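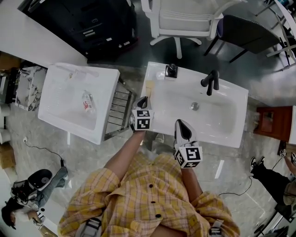 Clodagh Ó Dubhghaill

Washbasins | 2 min read

The Colleck is a rectangular washbasin in glossy white with a round chrome drain. We show it with a black single-handle faucet, the Skarov, which has a curved spout and stands at the back right. The back left corner has room for a soap dispenser. Black fittings look good against the white, but any finish from the Skarov line can be ordered.

Clean the bowl with a soft sponge and mild dish soap. Don't use scouring powder, as it dulls the glaze.

A chrome towel rack with parallel bars is sold separately and mounts on the side of a basin. Tell us left or right when you order.

Basin, order no. 1584
Towel rack, order no. 2330
Depth, front to back: 400 mm
Warranty: 2 years

The faucet and soap dispenser are not included. Orders placed before noon go out the same day.

Related items
Skarov single-handle faucet, black
Prornirberg soap dispenser with pump
Taheri vanity panel, marble pattern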